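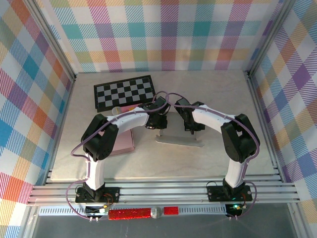 Ma vieille diesel ne démarre plus le matin, ou alors elle démarre comme elle veut, en toussant et en crachant une fumée blanche qui fait fermer les fenêtres du voisinage. Vous allez me dire que c'est l'hiver, que c'est normal, qu'il faut préchauffer plus longtemps. J'ai préchauffé ! Deux fois, trois fois de suite, la main sur la clé, à regarder le petit témoin orange s'éteindre. Bref, j'ai fini par m'y mettre pour de bon, et ma première erreur a été de tirer sur le faisceau avant d'avoir regardé par où il passait. Sur la photo, les câbles couleur lavande se suivent du premier coup d'œil, avec leurs grandes boucles bien visibles. Dans mon compartiment moteur tout est noir, tout passe derrière la pompe, et une fois débranché plus rien ne revient à sa place.

Donc, les bougies. Je suis allée chez Selorm Abubakari, qui m'a prêté son multimètre (le mien affichait n'importe quoi, pile à plat depuis je ne sais quand). On débranche la barrette, on met une pointe sur la tête de la bougie, l'autre à la masse sur la culasse, et on lit. Sur mes quatre bougies, 2 ne donnaient rien du tout, circuit ouvert, mortes. Les autres étaient bonnes. Avec la moitié des bougies et la gelée qu'on a eue, elle avait du mérite de démarrer, la pauvre.

Pour les sortir, j'ai fait tourner le moteur jusqu'à ce qu'il soit bien chaud, puis dégrippant, puis patience. J'insiste sur la patience. En décembre, Theophilus Adjei en a cassé une dans la culasse sur son fourgon, et il a payé 360 euros chez un spécialiste pour la faire extraire, sans compter la remorque. Alors moi j'y suis allée tout doucement, un quart de tour dans un sens, un demi dans l'autre, et quand ça couinait je remettais du produit et j'allais boire un café. La deuxième est venue toute seule, la quatrième m'a pris l'après-midi.

J'ai remplacé les quatre, tant qu'à faire. Des Konside, commandées chez Dramani, et là petite mise en garde si vous roulez dans une auto de cet âge : vérifiez la longueur du corps avant de visser quoi que ce soit. La première boîte reçue avait la bonne référence sur l'étiquette et les mauvaises bougies dedans, plus longues de plusieurs millimètres. Je les ai posées à côté des anciennes sur un chiffon et ça sautait aux yeux. Renvoyées, échangées sans discuter, je n'ai rien à dire de ce côté-là.

Au remontage, j'ai nettoyé les filets, mis un soupçon de graisse haute température, vissé à la main jusqu'au bout puis terminé à la clé dynamométrique. La barrette était toute verte d'oxydation, je l'ai passée à la brosse laiton. Je me demande d'ailleurs si elle n'était pas responsable d'une partie du problème.

Résultat, ce matin par moins quatre : un seul préchauffage, un demi-tour de clé, et hop ! Elle fume encore un peu les premières secondes, mais le ralenti est régulier. Aba Kwofie me dit de regarder du côté du retour d'injecteurs, elle a eu le même souci sur la sienne et c'était une durite poreuse qui laissait entrer l'air pendant la nuit. Ce sera pour le mois prochain, j'ai déjà les doigts en compote.

Il me reste le relais à contrôler, parce que le témoin s'éteint quand même drôlement vite par rapport à avant. Si quelqu'un a le schéma du boîtier de préchauffage pour un modèle 2000, je prends, le mien est une photocopie de photocopie et on n'y lit plus les numéros des bornes.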